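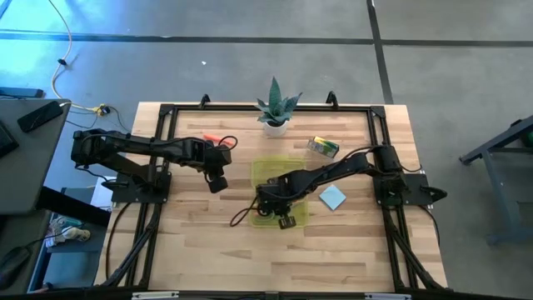
Blond wood, black frame.

2018-09-03
By Janka Murín

The Ferry Tickets

My aunt Setsuko sold me her half of the Kuvgate ferry for 700 crowns and a jar of plums, and I said yes before I'd asked which half. The back half, obviously. The half with the engine.

So all July I sat over that engine with a wrench and a library book (two weeks overdue!), while Kamil Jurčo, who owned the front, sold tickets and waved at people. He was a wonderful waver. I'll give him that.

One evening he came back to my end and held out the cash box.

"Swap?" he said. "Just till the far side."

I took the box. It was heavier than I expected - all coins. Then I walked up front, where there was wind, and a little girl on the dock was already waving, so I waved back.

Behind me the engine coughed and Kamil said a word I'd never heard him use.

Recent stories
The Plum Thief
Night Bus to Mikuš
A Letter for Mr. Holub

Contact | © 2018 Janka Murín | Back to top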